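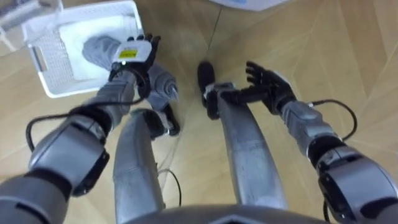 White basket, towel in the bottom, grey garment on its way over the side.

Fernow laundry basket, rectangular one, white. Had it 8 weeks so quick review before I forget.

Good first. Mesh sides are fine enough that bra hooks and zips dont snag. Rounded corners, so no more gouges in the hallway paint. Solid rim all the way round and that's the bit I like most, you can hang wet jumpers over it while you sort the rest and it doesn't fold in on itself like my old Paredes did. Holds a full load of towels from a 7 kg machine, or two uni students' worth of trackies.

Handles are just cut-outs. Fine with dry washing. With wet sheets the edge bites into your fingers a bit by the time you reach the clothesline – I'd want them rolled over or padded. Olga Ibarra in the comments on my last review said hers had sharp bits on the handle from the moulding, mine didnt, but run a thumb around before you buy.

White shows everything. Red dirt off footy socks has stained the mesh in one corner and I've had a go with a toothbrush and Dolulance spray, came up maybe half way. Get the grey if your Jivville still has it, mine only had white.

Slides nicely on timber floors, shove it along with your foot. Doesn't stack or nest properly, the second one sits up high and wobbles, so alow cupboard space if you're getting 2.

Would buy again for inside use. For lugging wet stuff down the yard, probably not.

Four stars.

Jocelyn Hawthorne, 29th September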